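单亲家庭支持服务

更新于四月 撰稿:条目编辑组

单亲家庭支持服务,指面向由一名父亲或母亲独自抚养未成年子女的家庭所提供的社会服务,内容涉及托育、居住、就业、心理辅导和法律咨询。按照提供方式,可分为现金型、实物型和劳务型三类。本条目主要介绍劳务型服务,并以 Plernville 地区的 Itier 计划为主要案例。

定义与范围

“单亲家庭”在统计上没有统一口径。较窄的口径只计入离异、丧偶和未婚生育后独自抚养子女的家庭;较宽的口径还计入配偶长期在外、服刑或失联的家庭。口径不同,所得户数相差较大,跨地区比较时须先核对定义。Plernville 采用较宽的口径,登记在册的单亲家庭为1,879户,其中483户曾向 Itier 计划提出申请。

由祖父母单独抚养的家庭通常归入“隔代抚养”,不在此列。两类家庭在托育和家务方面的需求有重叠,部分机构合并受理。

历史

早期的支持以救济为主,对象多限于丧偶者,发放标准由各教区或行会自行决定。其后离异家庭逐步纳入,审查重点从婚姻状况转为子女年龄和家庭收入。劳务型服务出现较晚,最初附设于托儿所,由保育人员在下班后陪送儿童回家,后来扩展为入户服务。

Itier 计划起初只在 Hulme 一个片区试行,提供夜间看护,后增加家务协助与家长课程。Ciltness 片区加入后,两地共用一套排班表,但资格审核仍分别进行。

服务内容

劳务型服务一般按时段计算,不按任务计算。Itier 计划规定每户每周可申请4个时段,未用时段不结转。常见项目如下:

1. 临时看护。适用于家长夜班、就医或参加考试的情形,须提前登记子女的过敏史、用药情况和紧急联系人。

2. 家务协助。包括洗衣、备餐和浴室清洁。服务人员不得使用住户未同意的清洁剂,清洁期间儿童不得单独留在浴室内。 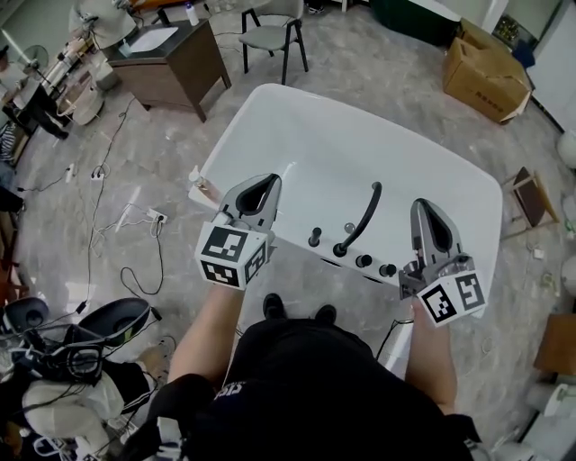 3. 家长课程。每期14课,内容包括作息安排、家庭预算、与前配偶的抚养协商,以及求职面试。课程期间另设儿童活动室。

4. 个人计划面谈。由辅导员与家长逐项列出被搁置的事项,例如中断的学业、未办的证件、推迟的体检,再为每项确定第一步和完成期限。

资格与申请

申请人须提交监护证明、居住证明和最近的收入记录。监护权仍在诉讼中的,可凭受理文件暂时登记,待裁定后补交。子女轮流居住于父母两处的,以实际同住时间较长的一方为申请人;时间相等的,由双方书面约定。

审核结果以书面形式通知。对结果有异议者可申请复核一次,复核由另一片区办理。再婚或与伴侣长期同住后,资格不立即终止,已排定的时段可用至当期结束。

自我延迟现象

辅导文献中有“自我延迟”一词,指家长把个人目标的起点系于某个尚未到来的条件,如子女入学、债务清偿或出现新的伴侣。该词为描述性用语,不是诊断名称,也不宜与拖延混用:拖延者通常已承诺某项任务,自我延迟者则往往尚未将目标列为任务。

面谈中常用的方法是把条件与行动分开记录。左栏写所等待的条件,右栏写条件未满足时仍可进行的部分。例如,报考资格证书可能须待子女入托后才有完整的学习时间,但查阅考试大纲、核实学历是否有效并不受此限制。若左栏条件完全取决于他人,辅导员一般建议另设一个由家长本人决定的日期。

该方法的适用范围有限。处于家庭暴力、重度抑郁或无固定住所状态的家长,应先转介至相应机构,不宜要求其填写目标表。

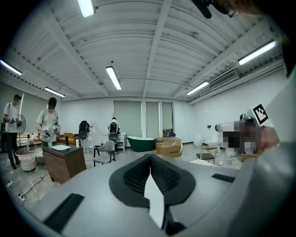 就业衔接是劳务型服务中争议较多的部分。主要分歧在于,培训应以最快就业为准,还是以工作时间与托育时间相符为准。前一种做法安置率较高,但夜班和轮班岗位比例偏大,家长离职较早;后一种做法等待时间长,且岗位种类较少。Ciltness 的职业介绍课因此增设了若干实用技能内容。课程考核只涉及部件名称和安全事项,不颁发职业证书。完成课程者可选择白天班次的岗位名单,名单按通勤距离排列。

评价

支持者认为,按时段提供劳务比等额现金更能缓解时间不足,对独自育儿又无亲属在近处的家长尤为明显。批评意见集中于三点:登记手续较繁,时段不结转对轮班家长不利,入户人员更换频繁,幼儿需反复适应。

另有意见认为,家长课程过于强调个人规划,对房租和托育费用等外部因素讨论不足。Itier 计划其后在课程中加入了租约和补贴申请两课,总课数未变,原有的两节预算课合并压缩。

效果评估方面,多数机构以使用时段数和满意度为指标,缺少对子女情况的长期跟踪。退出服务的家庭很少再接受访问,现有数据可能偏向持续使用者。

相关条目

隔代抚养
共同监护
夜间托育
家庭预算
Hulme 社区服务

读者评论

晚风:时段不结转这条应该写得再清楚些。我是轮班,有的周一个都用不上,有的周四个不够。

两个孩子的妈:左右两栏的办法我试过,右栏写了超过4项,先去把学历认证办了。

河边:请问监护权案子还没判,暂时登记期间能不能参加家长课程?条目里没有提到。

豆浆不加糖:“隔代抚养”那一段能否补充合并受理的条件,我母亲在替我弟弟带孩子。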